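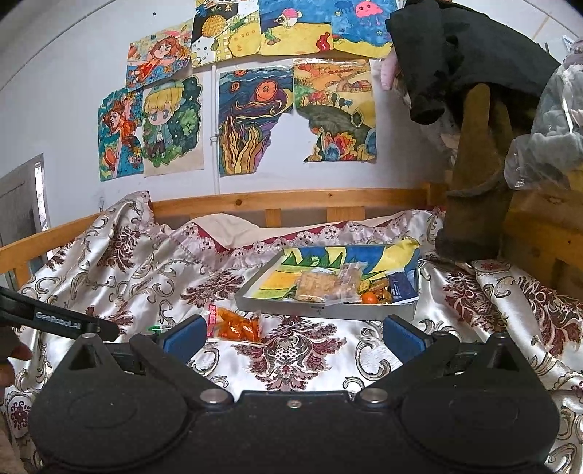 Open day at the Pultivik mill, Sevivthorpe

Notes on weaving and finishing satin bedspreads

The Pultivik mill opens its weaving shed and finishing rooms to visitors once a year, in March. I went mainly to see how wide bedding cloth is handled after it leaves the loom, a stage that most textile books cover in a page or less. Visitors were taken through in small groups starting at 9:30 a.m. Ear protection was handed out at the gate and was needed from the first door onward.

Getting in

The mill is at the lower end of Sevivthorpe, past the rail yard. Parking is on gravel and fills early. Closed shoes are required, and loose scarves have to be left in the lockers. Photography is allowed in the design office and the showroom only, so the production areas are covered from written notes.

Yarn store and warping

The tour starts in the yarn store, which is kept humid. Two kinds of yarn are used for the bedspread line: a bright filament polyester for the warp, and a duller spun yarn, bought in already dyed, for the weft. The contrast between the two gives a satin bedspread most of its effect. Long warp floats on the face reflect light in one direction, while the pattern areas bring the weft forward and scatter it. A silvery-white ground with burgundy and taupe flowers reads clearly on a bed for this reason, even in poor light.

Warping is done on a sectional warper made by Neagu. Sections are wound side by side onto a drum and then beamed off together. Tension is checked per section with a hand meter and written on a card that stays with the beam until it is empty. Elsie Garside, the shift technician who led our group, showed us a card with one section marked high. That beam had been held back. In a satin, a tight section shows as a dull stripe running the full length of the cloth, and it cannot be pressed out.

Weaving shed

There are 31 looms in the shed, all rapier machines, and 6 of them are wide enough to weave a full bedspread without a center seam. The wide looms run slower than the narrow ones. Each has an electronic jacquard head mounted on a gantry above it, with the harness cords dropping through a comber board to the warp.

Pattern changes are loaded from the design office over the mill network and take a few minutes. Changing the warp is another matter. Knotting a new warp to the old one takes most of a shift on the wide looms, and the knots then have to be drawn through by hand at low speed. Orders are grouped by warp color to avoid this, so a customer who wants an ivory ground may wait until the white warp has run out.

The most common stop while we watched was a weft break. The loom returns to the open shed, the weaver clears the broken pick, and the machine restarts. A poor restart leaves a faint bar across the cloth. I asked what counts as acceptable and was told that two visible start marks on one bedspread will send it to seconds.

Finishing

Cloth comes off the loom stiff and slightly creased. It is scoured, dried on a stenter and then calendered. The stenter is 114 feet long including the entry frame and has a heated chamber for most of that distance. Pins hold the selvages and set the finished width. Overfeed at the entry controls shrinkage in length, and the operator adjusts it by watching the cloth sag between the first rollers.

The calender adds the last of the sheen. Temperature and pressure are both kept moderate for bedding. Too much of either flattens the floats, and the surface starts to look like coated paper – a sample was passed around, and it also felt noticeably cold and slick. Some of this shine comes out in the first wash, so the lab washes a piece from every lot before release and compares it with an unwashed piece under a lamp.

Design office

This was the quietest part of the visit and the most useful to me. Floral and scroll designs make up the bulk of what the office draws. The working problem is float length. A long curling scroll in weft color can leave loose yarn on the surface that snags on rings and fingernails, so the designer breaks it up with binding points. These are placed along the curve in the direction of growth, where they look like veins or shading. Placed at random they look like dirt.

Repeat size is the other limit. Most designs repeat across the width, with the large motif kept clear of the mattress edge where the cloth folds down. Older Plosari pattern books in the cabinet show the same approach worked out on squared paper, with the fold line ruled in pencil.

Care advice from the lab

Wash at 85°F or below, inside out, with a short spin. Do not use fabric softener on filament satin. Iron from the back on a low setting, moving along the warp. A snag should be eased through to the reverse with a blunt needle and left uncut.

Practical points

The full route takes a little over two hours, with stairs at both ends of the shed. The seconds shop is open until 4 p.m. and takes cards. Bedspreads are sold folded, so ask to have one opened on the table and check it for start marks with the light coming from the side.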